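Women in Command Posts: Promotion Patterns in the Cuvov and Lemum Police Districts
Project report, module in Public Administration
Submitted 23 September 2021

1. Background

Police services in both districts opened all ranks to women under the same staffing rule, but the share of women falls at each step above sergeant. This report looks at the step from inspector to station commander. It asks at which stage of the procedure female candidates leave it, and whether the two districts differ.

The districts were chosen for their similar size and shared pay scale. Cuvov covers the port and the older suburbs. Lemum is largely rural, with long distances between stations. Together they employ 1,905 sworn officers.

2. Data and method

The main source is the set of promotion files released by the two district offices in redacted form. After duplicates and withdrawn files were removed, 168 files remained. Each was coded for district, gender, years in rank, type of last posting and the stage at which the candidate left the procedure. Coding was done twice, with an interval between the two passes, and differences were settled by going back to the file. 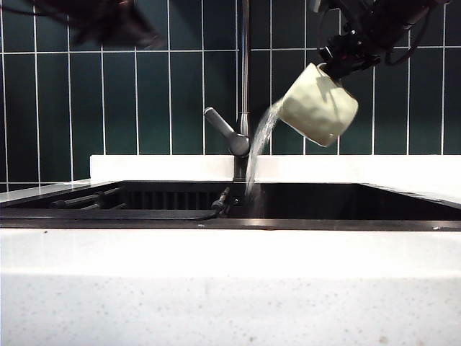
The procedure has four stages: written application, assessment by the present superior, interview board, and appointment by the district chief. The board scores each candidate out of 100. Scores were available for every candidate who reached the third stage, but the notes behind them were not released.

A second source is the Rinaldi survey of working hours, which covers both districts. It was used only to check the shift patterns recorded in the files. Where the two disagreed, the file was followed.

3. Results

In Cuvov, most women who left the procedure did so before the interview board. The superior's assessment often referred to a lack of operational command, meaning time spent as duty officer on night shifts. In Lemum the loss came later, at appointment, and was linked in the files to the requirement to live within the station area.

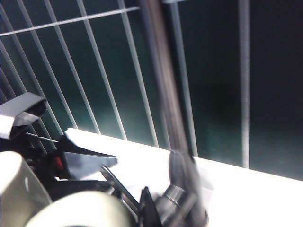

Board scores for men and women did not differ clearly in either district. Years in rank explained little once type of posting was taken into account. Candidates from the Brokel training unit, where duty officer shifts are assigned by rota, passed the second stage more often than candidates from other postings.

4. Limitations

The files cover applicants only. Officers who were eligible but did not apply are missing, and their reasons cannot be recovered from this material. The redaction also removed family status, so the effect of the residence requirement could not be tested directly.

5. Recommendations

Duty officer shifts should be assigned by rota in all Cuvov stations. Lemum should state in the vacancy notice whether the residence requirement can be waived, and on what grounds. Both districts should record the reason for each refusal on a standard form. The next promotion round opens in November, and the form could be tried out then in a small number of stations.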